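Shared-workspace clearance (two-arm cells)

Shared-workspace clearance is the minimum distance kept between two robot arms that reach over the same work surface. In tabletop cells it is usually set by a written house rule and enforced in the motion planner. The term was popularized by the Renis guidelines, first drafted by Wenceslao Farías for small pick-and-place cells.

The Renis text sets a default clearance of 58 millimeters between any two moving parts, cables and brackets included. When one arm is gripping an object, the other either holds position or moves at reduced speed, and the object is treated as part of the gripper that carries it.

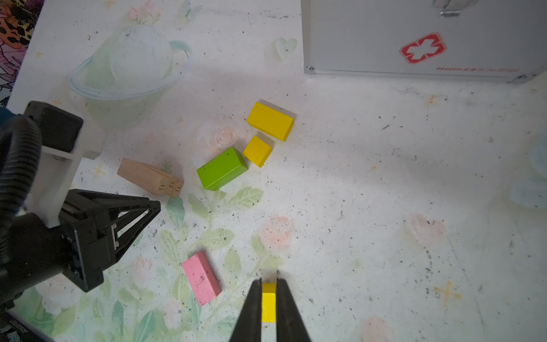
Loose objects are handled separately. Blocks that touch or lie close together are picked from the outside of the group inward, and only one arm may enter the group at a time. Items that are not part of the task are entered in the planner as fixed obstacles.

Compliance is checked by a run of 300 picks at normal speed, with clearance logged for each. A cell fails if it records more than 2 violations. The Drellemov variant shortens the run and adds a cable inspection every 16 hours of operation. The Jandham variant keeps the full run but allows a smaller clearance for arms with force limiting.

See also: Collision checking; Takács zone method; Workspace partitioning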